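Thread: How many demos before you stop and train?

tapley_n
Sorting task, kitchen counter, two baskets, one arm. I have 363 teleop episodes as of Friday and my labmates are split between "train now" and "keep going until your wrist gives out." My wrist has voted. What does everyone else do?

rekska_fan
Train now. You should have trained at 20, looked at how badly it went, and fixed whatever you were doing wrong. Instead you may have 363 copies of the same mistake.

tapley_n
Comforting, thanks.

paloma.m
Disagree with rekska. At 20 you learn that 20 wasn't enough, and everyone knew that on the way in. What matters is how much the episodes differ from each other. How many objects, and are you starting them in the same spot every time?

tapley_n
Five objects to a session, starting spots wherever my hand drops them. My hand has favorites, I admit. Picking is from the counter only. Camera stays put so I can at least compare one session to the next.

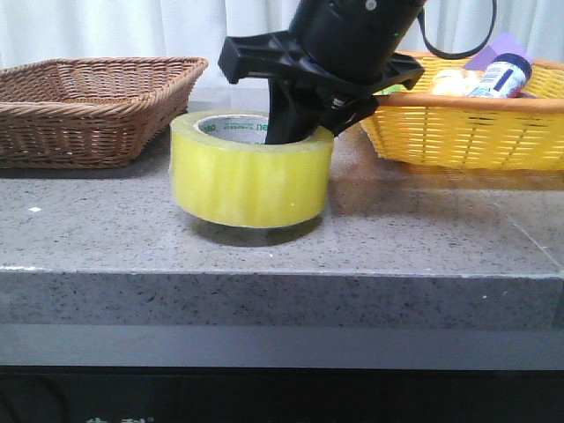

Grasp choice is where I keep arguing with myself. Eun-ji picks everything up by pinching the outside, very tidy, and her episodes all look like they came off a factory line. I use whatever the object offers, so with the packing tape standing on its flat side I put one finger down the middle of the roll. She says I'm teaching the thing two habits and it will average them into a third one that hits the rim. Both styles are in the set right now, unlabeled, which was my doing.

rekska_fan
She's right. Pick one grasp per object and stick to it. Mixed styles from two operators sank our Skullar set and we threw out most of March.

paloma.m
It depends on the policy. Plain regression will average them, sure. Anything that can hold more than one answer will cope, and you'd want both grasps when the tape ends up jammed against something. Don't throw anything out. Just tag who drove.

rekska_fan
"Will cope" is carrying a lot of weight there.

paloma.m
So was your March, apparently.

geum_gw
Clear tape is a mean object to start with, by the way. Shiny, see-through in layers, and on polished stone you get a reflection under it too. I'd look at how the depth comes out before blaming anybody's grasp.

tapley_n
RGB only, so no depth to be disappointed by. I'll tag the operators tonight and train on hers, mine, and both. If mine wins I'm printing it out and taping it to her monitor.

eunji_k
I read this forum, Nigel.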